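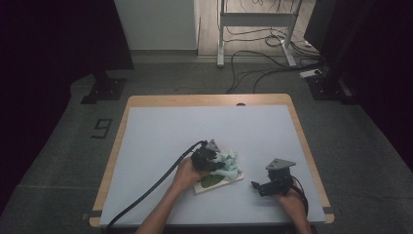

## Green things, mostly

I've been collecting green odds and ends since March, and I finally have enough to play with! This page is the start of my little gallery for the Stunness winter display, which is going in the front window at Kiltura (the gift shop in Tramport, down the hill from the post office). The window is tiny and the theme is "leaves," so I get to be very picky about greens for a few weeks. I love it. My family is less interested.

I said I'd put things up as I go so the rest of the group can tell me what they like. Nothing is final, so please speak up early if you hate something.

**The fluffy stuff.** I'm so fond of this pale minty filler. It's a crumpled, airy heap and it makes anything you put near it look like it came in a nice gift box. I have it on the small cream tray with the dark green leaf shape underneath, and I think the dark against the pale is what makes it work. I tried a brighter green at home first and it looked like salad. I'd like the leaf to show a bit more in the window, so I'll probably pull the pile over to one side and leave the tray at an angle, the way I've got it here. Straight trays look like lunch to me.

I still need to figure out how much filler to buy. The bag I ordered says 131 grams, and I have no feel at all for what that looks like once you fluff it up. If you've used it before, tell me!
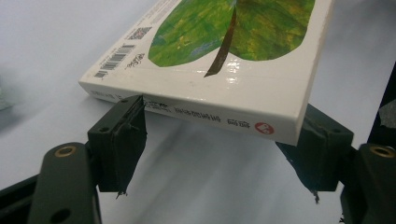 **Books.** Every window I've ever put together has had a book in it somewhere, and I'm not stopping now. A book gives you height and a big flat patch of color, and people do stop to read covers. My pick for the leaf theme is a thick, glossy cream-white one with two big green painted shapes side by side and a brown stem curving down between them. Leaf? Butterfly? I go back and forth and I'm happy either way. The green on the left is brighter and blotchier, with some yellow-green and pale blue in it, and the other one leans olive. The barcode and QR code are on this side too, so I may tuck a bit of filler along that margin when it goes in.

The shine does worry me a little. You get small white spots of glare near the stem, and the lights at Kiltura are a lot stronger than anything I have. Leaning it back might fix that, or I'll put it on the shaded side and let the tray have the good spot.

**Still on my list**

- a second leaf shape, lighter than the first
- plain cream ribbon (Politis had some by the yard last time I was in)
- 6 small cards for prices
- something to prop the book up that doesn't show from the street

More pictures when the ribbon turns up. Leave a note under this page if you have a green thing you'd lend me for the window, any size as long as it fits on a shelf.

Posted 13 Nov 2021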